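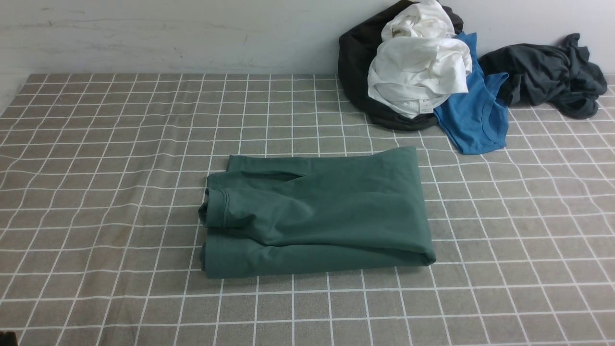 A folded dark green garment on a grid-patterned cloth.

FOLLEDON OPENS ITS DOORS FOR A SUMMER CLOTHING SWAP

Folledon is very happy to invite friends, neighbors and anyone with an overstuffed closet to its clothing swap this June, at the Salgado hall on the Prollent side of town. Doors open at 10 a.m., and there will be coffee on and plenty of time to browse and chat!

Bring up to 20 clean pieces, folded please, and take home as many as you brought. Children's sizes are always snapped up first, so do look in the back of those drawers.

"We had 200 people through the door last summer, and I think I hugged half of them," said Felicja Borkowska, who runs the swap for Folledon. "Come even if you only have one sweater to share."

Entry is free. Leftover clothes will go to the Flirkalmont thrift shop.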